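Small bathroom, hard water: what I do and what I've stopped doing

Posted 2025-08-09

I get asked about limescale more than anything else on this page, so I've finally pulled all my bathroom bits together in one place. Our water in Plavstead is hard enough to leave a ring in a glass overnight, and a small bathroom shows every bit of it. None of this is fancy! Most of it lives in one bucket under my kitchen sink.

Stone sinks

Please keep the vinegar away from these. I know, I know, vinegar goes on everything (I'm as guilty as anybody), but a lot of stone gets etched by acid and you end up with dull patches that no amount of rubbing will bring back. Lemon juice is just as bad. I use warm water with a small squirt of dish soap, a soft cloth, and then a dry towel straight after. The drying is the part that really matters, so I keep an old hand towel on a hook for it and give the bowl a quick wipe last thing at night.

If you've got a pedestal, run the cloth right down to the foot while you're there. Dust and hairspray settle on it and turn into a sort of gray felt. Veined stone hides the dirt beautifully, so go by feel and run your fingers along the front rim.

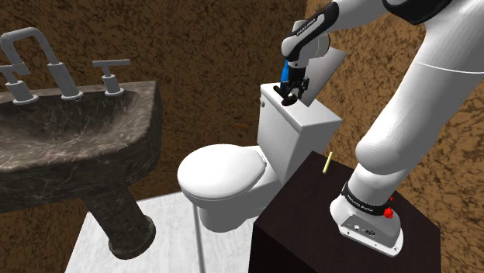
Faucets and metal fittings

For chalky crust around the base of a faucet, I wet a strip of paper towel with half vinegar, half water and wrap it on for ten minutes. On a stone sink I skip that and use an old toothbrush with plain soap, which takes longer but does no harm. Dental floss is great for the gap behind the faucet, by the way. Loop it round the back and saw away.

Check your finish first. My sister-in-law's fancy brushed set came from Van der Merwe with a care leaflet that said soap and water only, and she's glad she read it before I got there with my bucket.

Toilet lid, seat and hinges

The lid looks clean from the door and never is. I do it closed first, top and rim, then lift it and wipe the underside, then the seat, both sides. One cloth for the outside and tank, a different one for everything below. I mark mine with a laundry pen after a mix-up in July that I'd like to forget.

Skip scouring powder on a glossy lid. It leaves tiny scratches and the scratches hold on to grime, so every month it gets a bit harder to clean. Soapy water and a microfiber cloth do it. For the hinges I wrap the cloth round a butter knife (a retired one!) and work it in behind the caps.

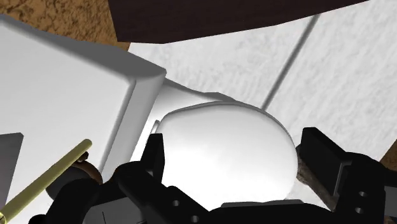 Inside the tank

Once or twice a year I turn off the water, flush, and give the inside a scrub with a long brush. If the water in the bowl ripples when nobody's flushed, put a few drops of food coloring in the tank and leave it for 40 minutes. Color in the bowl means the flapper needs replacing. It's a cheap part and an easy swap, just take the old one to the store with you so you get the right size.

Blotchy walls and dark corners

Patterned walls are forgiving, maybe too forgiving. I missed mildew in our old place in Banbridge for a whole winter because the wall was brown and speckled to begin with. Shine a flashlight flat along the surface and you'll see it right away. Leave the door open after showers, and pull any cabinet an inch off the wall so air can get behind it.

Next up will be shower doors, once mine are fit to be seen.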